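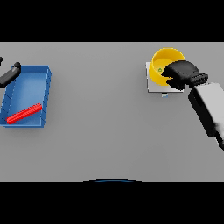 Blue tray on a gray tabletop

Spring planning meeting, Hadeo Mobile Kitchen
Minutes, May

I took the notes this time, so blame me for the spelling. We got going at 6:30 in the back office, once the second pot of coffee was done. Everybody from the truck crew and the booking desk made it, plus two of the weekend servers.

Last month's minutes: read and approved. One fix. I had written down that the new generator was paid off, and it isn't. There are 2 payments left.

Bookings

The desk says June is filling up fast, mostly graduations and one big family reunion out at Buzatu Park. The reunion people started at 200 guests and are now up to 284, and they want brisket AND chicken AND the corn bar. We talked this over for a long time. I said we can do it if we bring the second smoker and start the briskets the night before. The grill side wanted to drop the corn bar and do trays of slaw instead, but the customer already picked corn from the menu and I don't want to be the one to call her. Decided: we keep the corn, and one extra server goes on the schedule for that day.

We still need the park's answer on where the truck can sit. If it has to stay in the lower lot, that's a long walk with hot pans. Booking desk will call again.

Minimums

Okay, this was the loud part of the night! Our weekday lunch minimum has been $850 for as long as I've been writing these up, and the question was whether to raise it. Propane is up, paper goods are up, and a small office lunch across town ties up the truck until three o'clock. On the other hand, those little lunches are how we got half our weddings (I counted myself among the people saying this, several times). We took a show of hands and it was a tie, so the number stays put through summer and we look at it again in the fall. 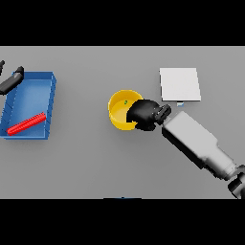 What we did agree on is that the deposit has to be in before we order meat. No more "she promised to drop off a check." I'm rewriting that line on the contract and will bring copies next time.

Supplies and prep

Buns: the bakery order from Nevov has come up short on three deliveries now. They've been nice about it and credited us, but credit doesn't help when you're standing at the window with a line. We're going to ask for the delivery a day early on big weekends and freeze what we don't use.

Sauce: the Kistimier Street kitchen can give us the walk-in for one more evening a week, starting in June. That would let us make the mustard sauce in one big batch. I love this idea. The prep crew loves it a little less, seeing as they'd be the ones stirring, so we'll try it for a month and see how everybody feels.

Foil pans: nearly 364 on the shelf, counting the dented ones. Fine until July. Lids are another story, please stop using the full-size lids for cornbread.

Truck

Window latch is fixed. The awning still sticks on the right side and you have to lift while you crank. Fire extinguisher tags are up for renewal and I'm taking those in. The hand sink drains slowly again, so somebody from the morning crew is going to snake it before the next event, and could we all scrape plates into the trash first? Thank you.

Other stuff

Somebody brought up doing a vegetarian plate that's more than just sides. Smoked jackfruit got mentioned and so did mushrooms. Bring samples next time if you feel strongly about it, and I sure do, so expect mushrooms.

New aprons are in the hall closet, take one. Old ones go in the rag bin.

Wrapped up at 8:15. Next meeting in June, same room, and it's the grill crew's turn to bring dessert.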